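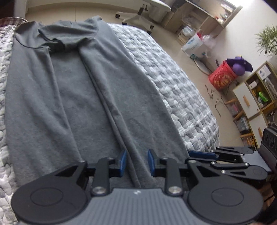
A newly adopted dog that hides under furniture should be given one fixed resting place before anything else is attempted. Set it up the day before the dog arrives, in a room with a door that closes and little foot traffic. A bedroom is usually better than a kitchen. For bedding, use a flat pad and one worn piece of clothing that has not been washed since it was last used. A long-sleeved jersey shirt is the easiest choice: lay it flat, fold both sleeves inward so that they run down the middle of the body side by side, and put it on the pad with the collar toward the wall. Loose sleeves catch on claws. Do not use anything with buttons or a drawstring.

What you need

Crate or open-topped bed, long enough for the dog to lie on its side
Flat pad, washable
One worn shirt, plus a second for rotation
Water bowl, heavy enough not to slide
Kitchen scale
Notebook

Step 1. Place the crate

Put the crate against an inside wall, away from heaters and windows. Take the door off or tie it fully open. Cover the top and two sides with a sheet. Leave the front uncovered.

Step 2. First evening

Bring the dog in on a leash and walk it once to the water and once to the crate. Unclip the leash and sit down on the floor, side on to the dog. Do not reach toward it. If it goes under the bed, leave it there. Dogs placed through the Brinis intake often stay hidden until well after dark and come out to drink between 2 and 4 a.m.

Step 3. Feeding

Weigh the full daily ration and divide it into three meals. For a medium dog on the Gorkaline dry food we send home, the starter sheet gives 274 grams a day. Put each meal down 3 feet from the crate opening and leave the room. Pick up what is left after 19 minutes and weigh it. Write down the amount eaten, not the amount served.

Fill the water bowl with 500 ml each morning and measure what remains at the same time the next day. Some drinking is enough on day one. If the level has not changed at all in 24 hours, call the Flasunstead desk and ask for Dede Ankrah or Boris Pavlović.

Step 4. Moving the bowl

When two meals in a row are finished, move the bowl 6 inches closer to the door of the room. Repeat after every two finished meals. If a meal is refused, go back one position and stay there for a full day.

Step 5. Changing the shirt

Swap the shirt every four days – sooner if it is soiled. Leave the old one beside the pad overnight before taking it away. Wash it without fabric softener, and wear it for a few hours before it goes back.

Bring the notebook to the two-week check.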